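Running a Bin Sorting Demo for Open Day Visitors
Halima Kioko, Tillari – posted May 5, 2025

These notes cover the bedroom station as we run it for visiting groups. They assume the arm is already mounted and has passed its safety check, and that the operator has driven it before. Installation is covered in the Dorkora setup notes.

Before the visit

1. Power up 30 minutes ahead. Run the joint homing routine with the bed clear, then load the props.
2. Place two clear plastic bins on the bed, the smaller one nearest the arm. Clear walls matter for a demo, as visitors standing to the side need to follow the gripper once it drops below the rim.
3. Leave the larger bin at an angle to the bed. A square layout lets the operator reuse one wrist orientation for everything, and visitors learn very little from that.
4. Load mixed items: card, a small box, something soft and dark, a crumpled plastic bag. Keep glass and anything over the payload limit out of the room.
5. Check cable slack at full reach. Move the wrist over the far rim of the large bin and back again. If a cable snags on the rim, re-dress it before going further.

Setting the approach height

The default approach height in the Zanetti profile is 343 mm above the mattress plane. Keep it for the first pick. A bed is a soft surface, and a bin sinks a little on the side with more weight in it, so a height taught in the morning may be wrong by the afternoon. Re-teach it after each group. Hold the gripper over the first bin with the fingers pointing down, confirm clearance on all four walls, and save the pose as HOVER_A.

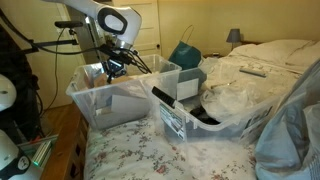

Gripper over the first bin, fingers down.

With HOVER_A saved, jog down in 10 mm steps until the fingertips are level with the rim. Save this as RIM_A. Do not save any pose below the rim. Everything inside the bin is picked under operator control, and a stored pose down there will sooner or later be played back into a box that has moved.

Running the demonstration

Start with the visitors behind the floor tape and one person on the stop button. State out loud who that is.

Pick the cardboard first. It is stiff and light, and a missed grasp does no harm. Go to the soft item second, with the wrist rotated so that the fingers close across the bundle. Expect two or three attempts. Tell the group this in advance – they watch more patiently. 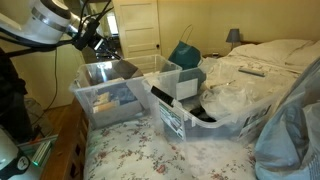

Angled approaches need more care than vertical ones. The wrist mount sits off to one side of the tool axis, and with the gripper tilted the mount can reach the bin wall before the fingertips get to the item. Limit tilt to 40 degrees and reduce speed to the slow setting before crossing the rim. If the force reading climbs without contact at the fingers, stop and back out along the same line.

Leave crumpled plastic bags for the end. They deform under the fingers and give poor depth readings, so grasp height has to be judged by eye. In March we logged 636 picks across all visits, and bags took the most retries of any item.

Questions from the group

Stop motion before taking questions. The pendant should be in hold, with the arm at HOVER_A or parked. Visitors may look into the bins at this point but should not reach in.

Resetting

Return the items by hand with the arm parked, straighten the bedding under the bins, and re-teach HOVER_A. Export the log under the session number (the last one was 747) and copy it to the Zaradden folder. Logs left on the controller are overwritten at the next homing.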